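Making a Gingham Cloth for a Round Table

Updated 8/3/19
Text: Liv Midtbø. Checked by Zuweira Antwi.

These instructions cover a single-piece cotton cloth for a round table in everyday use, with a short drop and a narrow hem. The worked example is for the Kular table. For any other table, take your own measurements and put them through the same sums. Larger tables need a joined cloth, and the joins have to be matched to the check. That method is on a separate page.

What you need

Woven cotton gingham, medium weight, at least 1400 mm wide
Matching thread
Steel rule and flexible tape measure
Non-stretch string or a strip of card
Drawing pin and a scrap of board
Water-soluble marker
Fabric shears
Steam iron
Sewing machine with a straight stitch, fitted with a universal needle

Use woven check, where the colour is in the yarn. On printed check the pattern is often slightly off the grain, and a cloth that follows the print will then hang unevenly. To tell the two apart, turn the fabric over. Woven gingham looks the same on both faces.

Washing before cutting

Wash the whole length at 40 degrees before cutting, at the setting you will use later. Dry it flat or on a line and press it with steam. Cotton shrinks more along its length than across its width, so a circle cut from unwashed cloth can come out of its first wash slightly oval.

Measuring

Run the tape measure round the outer edge of the table top and note the circumference. The Kular top gives 3423 mm. Divide by 3.1416 to get the diameter, in this case 1090 mm to the nearest millimetre. Check it with the steel rule in two directions at right angles. If the readings differ by more than a few millimetres, work from the larger one.

Decide on the drop. For a table where people sit and work, keep it short enough to stay clear of the lap. We use 110 mm. The hem allowance is 7.5 mm.

Cut diameter = table diameter + 2 × drop + 2 × hem allowance
1090 + 220 + 15 = 1325 mm

The cutting radius is half of that, 662.5 mm.

Marking out

1. Straighten one cut end of the fabric by following a single line of the check from selvedge to selvedge. Cut along it.

2. Measure off a square with sides slightly longer than the cut diameter. Cut it out, again following the check.

3. Fold the square in half, right sides together, then in half again the other way. Match the check lines along all the open edges. Pin through the four layers near the corners.

4. Lay the folded fabric on the floor with the scrap of board under the folded corner. This corner is the centre of the cloth. Put the drawing pin through it.

5. Tie the string to the pin and the marker to the other end, with 662.5 mm between the pin and the tip. A strip of card with two holes is more accurate than string and can be kept for the next cloth.

6. Hold the marker upright and draw the quarter circle from one folded edge to the other. Check the radius with the steel rule in several places before cutting.

7. Cut through all four layers with long strokes. If your shears will not manage four layers cleanly, cut two at a time and transfer the line.

Where the centre falls on the check is a matter of choice. Placing it in the middle of a full-colour square gives a cloth that looks the same from every seat.

Hemming

1. Set the machine to a slightly longer stitch than normal and sew a line of easing stitches 3.5 mm from the raw edge, all the way round. Leave long tails.

2. Press the edge to the wrong side along the stitching. Where the fabric ripples, draw up the bobbin thread until it lies flat. The rippling is worst where the edge runs on the bias, in four places round the circle.

3. Turn the edge again by 4 mm and press. Pin at close intervals, with the pins at right angles to the edge.

4. Return the machine to normal stitch length and sew close to the inner fold. Start on a straight-grain section. Do not pull the fabric from behind the needle.

5. Remove any easing stitches that show. Rinse out the marker and press the hem from the wrong side.

If you dislike turning a curved hem, bind the edge with bias tape. In that case leave out the hem allowance when calculating the cut diameter.

Faults

Hem twists or forms small diagonal folds: the second turn is uneven. Unpick that section, press it flat and turn it again.

Cloth hangs lower on one side: find the centre by folding, mark it, and line it up with the centre of the table. If the drop is still uneven, the circle was cut off centre and must be recut smaller.

Cloth slides: put a thin non-slip underlay beneath it, cut slightly smaller than the table top.

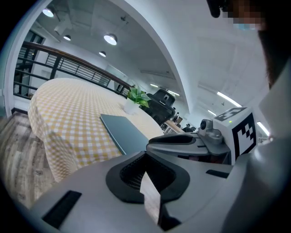

Positioning is done last, and gingham makes it simple to check by eye. Pick one line of squares that crosses the middle of the table and see that it meets the edge at the same distance from the hem at both ends. Do this before anything is put back on top. On a round table in use, such as the one with the yellow-and-white check, the potted plant can stand towards the far side, leaving the nearer part for a closed laptop or papers. Smooth the cloth outwards from the centre with a flat hand and let the edge drape over the rim. Lift heavy items when moving them — dragging them shifts the cloth and the drop has to be set again.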